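The Mayor Who Won't Run Again

By Blandine Chauvin
Apr 9, 2026

Udov has 31 council seats and, since December, no clear majority for anything. The budget failed twice. The market hall lease, failed. A vote on when to vote again – passed, by one.

Blame the new ward map, mostly. The old one gave the river districts 10 seats and nobody there much minded who filled them. Now they have 20, and the two local lists, Zollel and Plultis, fight over every street.

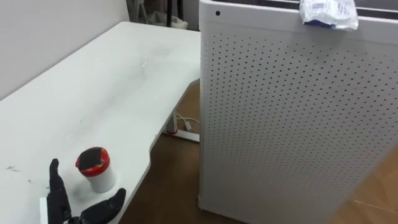
Mayor Katayama has had enough. Two terms, no third. She told me so on the town hall steps, coat half on, late for a bus.

"I won my first race by knocking on doors," she said. "Now they want me to sign a pact before I can open my mouth."

The pact is four pages. Zollel wrote it, Plultis rewrote it, and niether side will show the final version to voters. What's in it? Committee chairs, I'm told. Road money. A promise to leave the ward map alone untill the next census.

Any challenger needs 1000 signatures to get on the ballot. Two people have asked for the forms so far. One of them is a sitting Plultis member, who hasn't told his own list yet.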